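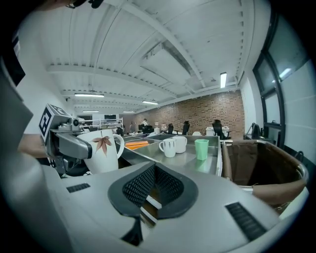 Workshop group says its homemade grippers will clear the cups by December

A shared workshop in Irthorpe wants a robot to tidy up after its members, and it has set itself a December deadline. Anyone who has followed home robot projects for a while may want to see it done first.

The project, known as Vuvemier, is built on hand-held grippers that a person wears out their wrists with so that an arm can later copy the motions. Members pick up mugs and paper cups, put them down, and pick them up again. The recordings are meant to train a pair of arms that the group has yet to finish.

Each gripper carries a cube printed with black-and-white markers, which lets software work out where the hand is and how it is turned. The practice area is a stainless steel cart set up among the office chairs, stocked with mugs and a green cup.

Ailbhe Mulligan, who leads the build, said the group has spent almost $200 on parts for the grippers, leaving out the cameras, which members already owned. She put the number of usable recordings at 85.

That is a small number. Mulligan agreed, and said the plan is to keep going through the fall and see where it gets them. Asked how many recordings a reliable cup-clearing robot would need, she said she did not know.

The group has also not said how it will judge success. A mug on a flat steel tray under bright ceiling lights is a friendly test. A sink with a greasy pan in it is another matter, and so far no recordings have been made at one. Mulligan said the sink would come "once the arms exist."

The arms are the weaker part of the plan. The group intends to adapt a design from Kaufmann, a small kit seller, whose motors are rated for lighter loads than a full mug. An earlier attempt at the workshop, a shelf-stocking arm called Standden, was given up after 2 years and is now in a storage closet. Several of the same people are working on Vuvemier.
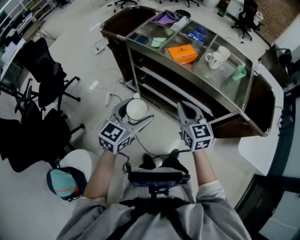

Can the grippers do any clearing up without the arms?

They can't. A person has to hold them and do all the moving, so for now the work takes longer than carrying the cups by hand.

The workshop building dates from 1953, and members have argued before over how its power and floor space get used. Some would like the Vuvemier money to go toward a new dust collector. Mulligan said the two requests were separate and that the gripper parts were paid for by the people building them.

The design files for the gripper shell will be posted when the group is happy with the jaw, which has been redrawn several times. No date has been given for that. A demonstration is planned for the December open evening, starting at 7 p.m., with or without arms.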